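Subject: Re: [valley-air] Stack monitor ruling, what now
From: Teodor Cârstea 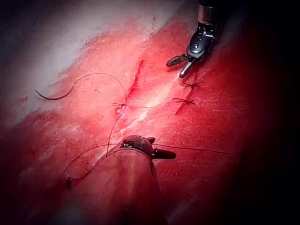

Hafþórsson wrote back overnight to say the judge gave us less than we think, and that "shall publish" with no format attached means Brillivico can nail a sheet of paper to the gatehouse door and go to lunch. I have read the order again with that in mind and I'm sorry to report he has a point.

Earlier, Hafþórsson wrote:

> Congratulations to everyone, but read page 10 before you buy the
> good cheese. The plant has to publish its hourly dust readings. It
> does not say where, or in what form, or how long they have to stay
> up. The county has to "review" the permit. My dentist reviews my
> flossing. Who is asking for a clarification, and by when?

We are, and by the end of October. The clerk at the Urik courthouse told me a motion to clarify can be 3 pages, double spaced, which rules out my first draft and most of my second.

What I'd like it to ask for:

Hourly numbers, online, in a file a spreadsheet can open. Last year's came as scans of printouts, sideways, and one month was a fax of a scan.

The raw readings along with the "adjusted" ones. The adjusted ones have a way of going on vacation whenever the wind is from the east.

A date for the permit review. Any date. I would take one in my lifetime.

On the Rurow side of the river, the school monitor was offline for 43 hours last month and the county log gives the cause as "other." I asked what other. They said it was a category. If anyone over there kept notes on the smell, with times, please send them to me and leave out the adjectives. I know what it smells like. The judge does not need the word "satanic" a second time.

Money: the filing fee is 125 dollars and the kitty will cover it if we skip the banner. I vote to skip the banner. We still have the old one, which says CLEAN AIR NOW and has been accurate the whole time.

I also had a call from Brillivico's community relations office, offering us a tour of the new filter house. Hard hats provided. I said yes, on the theory that it's rude to sue people for information and then decline to look at any. Two seats left in my car, leaving at 9 a.m., and bring your own coffee, the thermos is spoken for.

Hafþórsson, since you found the hole, would you draft the paragraph on format? Short, please. You're better at that than I am, as anyone who has scrolled this far can see.

Teodor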